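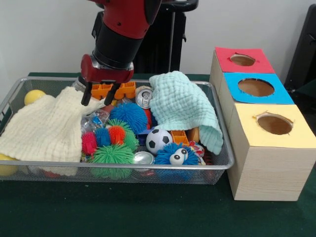 Quang Doãn writes that the evening sessions were the reason he stayed with the Skoltham study to the end, and that he would have liked clearer notice of the travel allowance. Remarks of this kind, collected after the first round, have shaped the terms set out in this call.

CALL FOR PARTICIPANTS
Household Sorting and Storage Study, Second Round
Issued 4 January 2021

The Loltton Institute for Home Studies invites adults living in Skoltham and the surrounding county to take part in a study of how households sort, store and discard everyday items. The study is carried out jointly with the Jitaru Foundation, and 30 places are available.

Who may apply
Applicants must be 18 or older and must have lived at their present address for at least one year. Renters and owners are equally welcome. Only one person per household may enroll. Persons who took part in the first round may not apply again, but members of their extended family living at another address may do so.

What participation involves
Participants will keep a written diary for 4 weeks, noting what enters the home, where it is put, and what is given away or thrown out. Each participant will also attend two interviews at the Institute's Skoltham office. Interviews last one hour and may be booked during the day or in the evening. A sorting exercise using mixed household goods, among them toys, cans and cloths, forms part of the second interview.

Payment
Participants who complete the diary and both interviews will receive $500. Those who withdraw early will be paid for each full week of diary entries submitted. Travel to the office is reimbursed separately on presentation of receipts - claims must reach the Institute within two weeks of the journey.

Privacy
Diaries are stored under a participant number. Names and addresses are kept apart from the research records and will not be passed to the Foundation or to any other party. Participants may ask for their diary to be returned once the study has closed.

How to apply
Application forms may be requested from the study office in person or by mail. Completed forms should be marked "Second Round" and should state any times at which the applicant cannot attend. Selected applicants will be notified in writing, and diaries will begin in April. Applicants who are not selected may ask to be placed on the reserve list.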